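Projektbericht
Studiengang Produktgestaltung und Nachhaltigkeit, Modul Projektarbeit II
Lösbare Verbindungen an Haushaltskleingeräten: Untersuchung zur Reparierbarkeit im Projekt Promuneck
Abgabe: Oktober 2022

1 Ausgangslage und Aufgabenstellung

Haushaltskleingeräte werden häufig entsorgt, obwohl der zugrunde liegende Defekt mit geringem Aufwand zu beheben wäre. Als Hinderungsgrund wird in der Praxis meist der Preis der Ersatzteile genannt. Die Durchsicht der zur Verfügung gestellten Werkstattunterlagen ergab jedoch ein anderes Bild: Ein erheblicher Teil der abgebrochenen Reparaturen scheiterte bereits beim Öffnen des Gehäuses. Die Projektgruppe hat sich deshalb auf die Verbindungstechnik der Gehäuse beschränkt. Elektrische Fehler, Softwarefragen und die Ersatzteillogistik wurden nicht behandelt.

Promuneck ist ein hochschulinternes Lehrprojekt, das mit der Reparaturwerkstatt Ortner zusammenarbeitet. Die Werkstatt stellte anonymisierte Auftragsdaten sowie ausgemusterte Geräte bereit. Ziel der vorliegenden Arbeit war es, die Zugänglichkeit des Geräteinneren nach einheitlichen Kriterien zu bewerten und daraus Gestaltungshinweise für die Gerätestudie Enora abzuleiten, die im folgenden Semester weiterbearbeitet wird.

2 Datengrundlage und Vorgehen

Ausgewertet wurden 2.894 Werkstattaufträge. Erfasst wurden Gerätetyp, gemeldeter Fehler, Ergebnis des Auftrags und, soweit vermerkt, der Grund eines Abbruchs. Die Vermerke lagen als Freitext vor und mussten vor der Auswertung vereinheitlicht werden. Dies nahm deutlich mehr Zeit in Anspruch als im Projektplan vorgesehen, zumal dieselbe Verbindung in den Aufträgen unter verschiedenen Bezeichnungen geführt wird. Für die Verschlagwortung wurde die Anwendung Zingate eingesetzt, die im Studiengang bereits für Literaturarbeiten verwendet wird.

Im zweiten Schritt wurden 17 Geräte zerlegt und wieder zusammengesetzt, darunter Wasserkocher, Handmixer, Haartrockner und Toaster. Jedes Gerät wurde nach 7 Kriterien beurteilt: Auffindbarkeit der Verbindungen, Art der Verbindung, benötigtes Werkzeug, Zahl der Werkzeugwechsel, Zustand der Bauteile nach dem Öffnen, Zeitbedarf sowie Möglichkeit des Wiederverschließens. Die Zerlegungen fanden im September in der Modellbauwerkstatt statt. Jede Zerlegung wurde von zwei Gruppenmitgliedern durchgeführt und von einem dritten protokolliert.

3 Ergebnisse

Die größten Unterschiede traten bei der Auffindbarkeit auf. Verbindungen, die unter Typenschildern, Gummifüßen oder Zierblenden liegen, wurden teilweise erst nach mehreren Fehlversuchen entdeckt. In diesen Fällen kam es regelmäßig zu Schäden an Rasthaken, weil am falschen Ende gehebelt wurde. Schnappverbindungen erwiesen sich als unproblematisch, sofern ihre Lage von außen erkennbar war und der Kunststoff noch ausreichend elastisch reagierte. Bei älteren Geräten war Letzteres nur eingeschränkt der Fall.

Verklebte Gehäuse ließen sich in keinem Fall zerstörungsfrei öffnen. Ein Haartrockner wurde nach Erwärmen der Klebenaht zwar geöffnet, die Gehäusekante war danach aber so verformt, dass von einem weiteren Gebrauch abzusehen war.
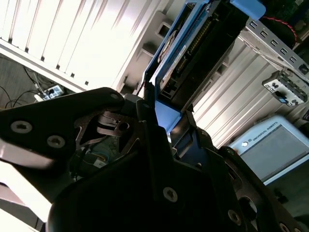
Verschraubte Gehäuse schnitten im Mittel der Bewertungen am besten ab, allerdings mit Abstufungen nach Kopfform und Lage. Sicherheitsschrauben mit Sonderprofil verlängerten den Zeitbedarf erheblich, da passende Einsätze in einer gewöhnlichen Haushaltsausstattung fehlen. Günstig zu beurteilen ist eine offen liegende Verschraubung, die sich farblich von ihrer Umgebung absetzt: Silberne Schrauben auf schwarzen Platten sind auf den ersten Blick zu finden, und auch bei versenkten Köpfen bleibt die Lage der Befestigungspunkte ablesbar. Bei den untersuchten Haushaltsgeräten war diese Lösung die Ausnahme. Überwiegend waren Schrauben und Gehäuse im gleichen Farbton gehalten oder die Schrauben in tiefen Schächten angeordnet, in denen der Kopf ohne zusätzliche Beleuchtung nicht zu erkennen war.

Beim Wiederverschließen traten vor allem an direkt in Kunststoff geschnittenen Gewinden Probleme auf. Nach wiederholtem Lösen griff die Schraube nicht mehr zuverlässig. Metallische Gewindeeinsätze zeigten diesen Nachteil nicht, erhöhen jedoch den Fertigungsaufwand und erschweren die sortenreine Trennung am Ende der Nutzungsdauer – ein Zielkonflikt, der im Rahmen dieser Arbeit nicht aufgelöst werden konnte.

4 Folgerungen für die Gerätestudie Enora

Für Enora wird empfohlen, das Gehäuse mit einem einzigen Schraubentyp zu verschließen und sämtliche Schrauben auf derselben Geräteseite anzuordnen. Die Zahl der Schrauben sollte 6 nicht überschreiten. Auf Abdeckungen aus gestalterischen Gründen ist zu verzichten. Soweit Schnapphaken zur Positionierung der Schalen erforderlich sind, soll ihre Lage durch eine Markierung in der Trennfuge kenntlich gemacht werden.

Offen ist, wie sich sichtbare Schrauben auf die Kaufbereitschaft auswirken. In den Gesprächen mit der Werkstatt Ortner wurde die Vermutung geäußert, dass sie von einem Teil der Kundschaft als Zeichen geringer Wertigkeit verstanden werden. Eine Befragung hierzu war zunächst vorgesehen, wurde aber zugunsten der Zerlegungsreihe zurückgestellt.

5 Einschränkungen

Die Auswahl der Geräte richtete sich nach dem Bestand der Werkstatt und ist nicht repräsentativ. Auch die Auftragsdaten bilden nur Geräte ab, deren Besitzerinnen und Besitzer eine Reparatur überhaupt in Betracht gezogen haben. Zudem verfügten die Gruppenmitglieder gegen Ende der Zerlegungsreihe über mehr Übung als zu Beginn, sodass die gemessenen Zeiten nur bedingt vergleichbar sind. Die Protokollbögen und die bereinigte Schlagwortliste liegen dem Sekretariat des Studiengangs in gedruckter Form vor und können dort eingesehen werden.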